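Progress report, Temo teleop demos, May 2022
To: Kershaw program office
From: Trevor Pickering, Ororton

Short one, deadline for the Mornau build is eating the week.

**Where we are**

- 638 demos recorded in the sim kitchen, all by remote control. Target was 500 for this period so we're over.
- 20 thrown out so far, mostly operator hit the reset key mid-episode. Review not finished.
- 4 operators trained. Two are fast, two still fight the wrist rotation.

Knife and spoon tasks are the bulk of it. Both kept in the same kitchen so we can mix them in training later.

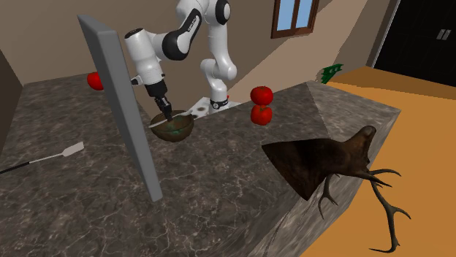

Knife demos are slower than we budgeted. Operators lose depth on the main view and come down too early, so we now ask them to stop above the target, check the second camera, then lower. Holding the blade level across the brown bowl like that, right at the rim, is where most of the retries come from. Contact there is twitchy and small hand motions on the controller get passed straight thru. We scaled down the motion near contact, operators say it's better, no numbers yet.

**Spoon task**

Went smoother. Grip point matters a lot, too high on the handle and the bowl end bumps things on approach. Wrote a half page guide for operators, will attach next time. Wrist view is on for all of these now, was off for the first batch by mistake.
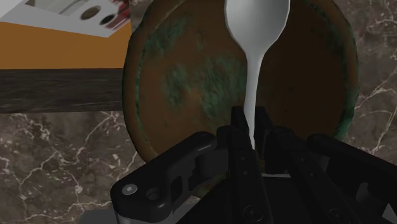 Those early episodes are still usable for the policy that only takes the main view, so keeping them in a seperate folder and not counting them twice. Need a decision from you on whether they go in the delivery or not.

**Problems**

- Controller lag when two people are on the server. Workaround is a sign-up sheet.
- Labeling behind. Start/end marks done for knife only.

**Next**

Finish review, first training run on knife, spoon labels. Budget on track, no change to request. Costs sheet to follow.

TP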